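4.2 Holiday letters as a record of household routine

The second body of material was the set of annual letters that families sent out with their Christmas cards. We asked the 16 households in Mumbridge to lend us whatever letters they had kept, whether written by themselves or received from relatives. Most had thrown the older ones away. The longest unbroken run came from Phyllis Wragg, who had a carbon or printed copy for every year since her marriage and stored them in a cookie tin with the gift lists.

We coded each letter for mentions of repeated acts: who put up the tree, who cooked, where people slept, which jobs were given to children and at what age. Two coders read every letter. Where they disagreed, the passage went to a third reader (Fu), and her decision was final. The most common disagreement was over whether a thing done twice should count as a tradition. We settled on three mentions, or two mentions if the writer used the words "as always" or something close to it.

Letters tend to report the routine at the point where it fails. A late turkey gets a paragraph and a turkey served on time gets nothing. For this reason we did not treat silence as a sign that a custom had been dropped, and we went back to the families by phone in January to ask about the gaps. Three of the customs that seemed to vanish from the letters were still going on. One had stopped after a grandmother moved to Marchal, and the family had not thought of it as stopped until we asked.
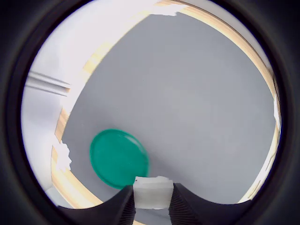
Figure 3. Green disc on a gray surface with a light wooden rim; gripper fingers at the bottom.

The coded passages were then sorted by the person named as being in charge. In 60 percent of them this was the writer of the letter. That figure should be read with some care, as the person who writes the letter is often the person who runs the holiday, and people remember their own work better than the work of others. Husbands and older children appear mostly as helpers or as the cause of some mishap. Wragg's letters are an exception – her husband did the baking from the second year on, and she says so every time.

Sleeping arrangements took up more space than we expected. Families with visitors staying overnight listed rooms, couches and borrowed cots in detail, sometimes at greater length than the meal. When asked about this, one mother said the beds were the part she planned first, in October, and that the food could always be fixed on the day. Prydderch and Chow found the same order of planning in their interviews with parents in Plekance, although they were asking about summer visits and had no letters to compare.

We also looked at how the letters changed as children left home. The number of named jobs fell, but the ones that stayed were done by the same people, even when those people had to drive some distance to do them. In one family a grown son returned each year on the morning of the 24th to string the porch lights and left again after supper. Section 4.3 takes up these return visits using the diaries.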